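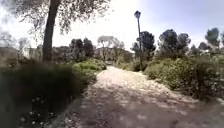
How often does a path-inspection robot need its camera recalibrated? At Viststead it is done every 30 operating hours, and again after any knock to the mast.

Home | Features | Workshop | Field Notes | Subscribe

August
By Saadet Değirmenci

The Mellar is a four-wheeled machine that travels the park tracks at Viststead and records the state of the surface. Most of its upkeep happens in a shed, on a bench, with a hex key and a rag. The last part has to be done outside, because the camera needs a long view to settle against.

I spent a morning with the crew from Bayram, the firm that holds the service contract. They start at the wheels. Tyre pressure changes the height of the mast, and a soft tyre on one side tilts every picture the robot takes. Then the hubs are cleaned of grit and the battery tray is checked for movement. Only after that does anyone touch the camera bracket.

The bracket has 2 bolts and a locking plate. The lens should sit 600 millimetres above the ground. When the Mellar came in for this service it was reading 546, which the crew put down to a plate that had been fitted upside down. They turned it over, tightened it and measured again.

The first outdoor run is on a sealed surface. Asphalt is kinder to the suspension, and a patch or a crack gives the software something plain to pick out.

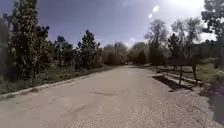 The robot's view of the paved road, with a darker patch near the middle.

Shade is the usual trouble. Fence shadows have hard edges, and an untrained system will log them as damage. The crew mark these by hand on a laptop and load the corrections before the next run. Glare is handled with a small hood, which one technician had cut from black plastic – the factory part was on back order.

Gravel comes next. The robot is driven straight ahead at walking pace while the crew watch the horizon line on the screen. If it drifts, they stop and shim the bracket.

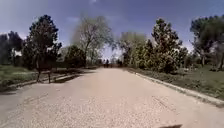

Back at the shed

The lens is wiped, the logs are copied off and the battery goes on charge. Bayram keeps a paper card for each machine as well, with the mast height written on it before and after. A second Mellar, kept at Brevavitz, is due for the same work once its new front hubs arrive.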